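Filed under: Data Collection Hardware > Buying & Budgets

malou_v
need a sanity check before I send this up. Clunthorpe site wants to do household tidying demos, two-handed, real bedrooms and kitchens. Quote from Habte is 1,358 per pair of handheld grippers (Stirkura, the plain ones), I've got budget for 18 pairs if I spend nothing on anything else. Which is obviously dumb. What do people put aside for pads, cables, spares etc? Form closes end of June

jholub
don't buy 18. Buy 12, maybe 13. Rest goes to pads and batteries. soft pads wear at the tips first and people keep using them way past when they should

stalow_bench
disagree w/ jholub. Pads are cheap, you can order them any week. Getting a second gripper order approved took us months at Stalow. get the units while the money's there

jholub
@stalow_bench cheap until you need 40 of them at once and Habte is out. Ask me how I know

malou_v
ok but how many pads per unit did you go through?? over what, a quarter?

jholub
didnt track it well. Jozefína has the spreadsheet, 27 sets gone in the first run, but that was kitchens. Lots of grabbing pan handles. Bedrooms should be easier, mostly fabric and small trash

jstefanec
27 is right but 6 of those were torn putting them on, not worn out. Budget for somebody to show people how to fit them. Also Malou your quote, is that with the charger or without. Mine came without, separate line

malou_v
ugh. without. just checked

okoubek
Adding a thing that isn't on anybody's list so far: props. You're doing homes, so you want the stuff that's in homes. Buckets, trash bins, slippers, cloths, fruit netting, wrappers. We spent weeks comparing grippers and then had one bin for four rooms and every demo had the same bin in it. Small line in the budget but put it in or it comes out of your own pocket

stalow_bench
+1 props. also mixed sizes of bin. Wide rim and narrow rim are differnt jobs, wide one you can be sloppy

jholub
props fine but thats noise next to the unit count. The question was how many pairs

okoubek
It's not noise if half your sessions look identical.

vratislav_t
I'd do it by operators and not by rooms. How many people are holding grippers at the same moment? Two hands each, so one pair per person, plus one spare pair for every four people. Anything over that sits on a shelf. For 10 people that's 13 pairs with rounding up.

malou_v
10 people on the roster, probably 8 on any given shift

vratislav_t
Then 10 pairs is enough, 8 and 2. Put the difference in pads, chargers, props, and keep something unspent.

stalow_bench
unspent money gets taken back, at least here. but yeah ok, 10 to 12 I can live with

jstefanec
Check outlets too. Older apartments, you get one strip by the bed and it already has phone chargers in it. We ended up buying power strips locally at full price. And long leads, tape for the floor.

malou_v
good one, adding. so draft is:
- 11 pairs
- chargers, separate line, waiting on price
- 40 pad sets
- power strips, long leads, floor tape
- props incl. bins in several sizes
- rest held back till after the first month

jholub
40 sets, thank you. still say 12 pairs

malou_v
11! going with 11. bedroom job is the one I'm costing first, small stuff into a bucket set on a flat box or book next to the bed

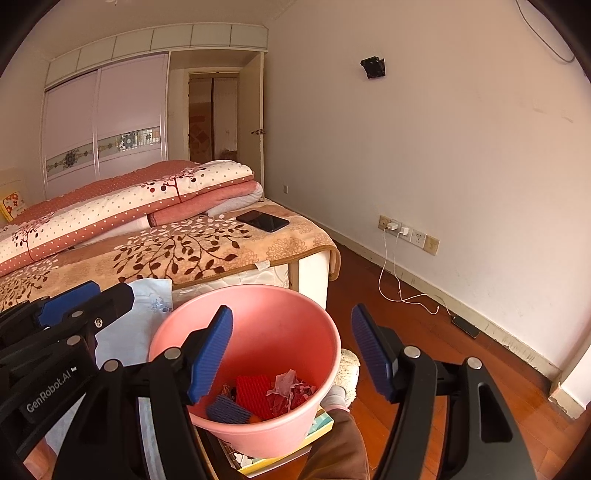
Last edited by malou_v at 4:52 pm

okoubek
Good size of bucket for it. Get a few in other colors, and ask Habte if the charger price drops at 11.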